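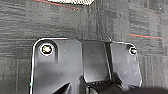
One early reader wrote that a word list is no good without the sentences people said the words in, and asked for those to be put back. They are back as of this version.

Dradmont Household Words

Version 2, 3/19/18

A list of everyday words for things in and around the house, collected in Dradmont and Tukham. It holds about 300 entries. Each entry gives the word, its meaning, the town it was heard in and one sentence of use. Spelling follows the speaker where the speaker had a view, and otherwise the nearest ordinary English spelling.

What is in it

words.csv — the main list
sentences.csv — one line per entry, joined on entry_id
sources.txt — notes on how each batch was gathered

The fields in words.csv are entry_id, word, meaning, town, room and sure. The room field is where the thing is usually kept, going by what the speaker said. The sure field is 1 if two or more speakers gave the same word and 0 if only one did.

Containers have the most words by a long way. Skep, maund, kist and trug all turn up, and Tukham speakers use maund for anything woven with a rim, whatever its size. 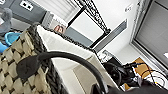

Woven basket, checkered pattern, dark braided rim.

How it was gathered

Sixty-seven people filled in a paper form, mostly in October. The form asked for words used at home before the age of 20. Words that are in general use across the country were taken out by hand, and a few may have gone that should have stayed. If you think so, the original forms have been typed up in full in the Somboon folder.

Words for heating and for parts of windows are thin in both towns. The form had a single line for each, and most people left it blank.

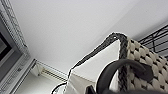

Known problems

Entries from Tukham have no stress marks.
The room field says "back" for both back kitchen and back bedroom in the first batch.
Files saved with the Fukon export tool have a stray blank column at the end. Delete it before joining.

Words for shelves and racks were added late and have not been checked against the forms.

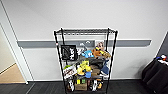 Can I use the list in a printed glossary?
Please do, with the title and version number given. The sentences may be shortened but not reworded.

Corrections

Send the entry_id, the town and the change you want. New words are welcome too, with a sentence.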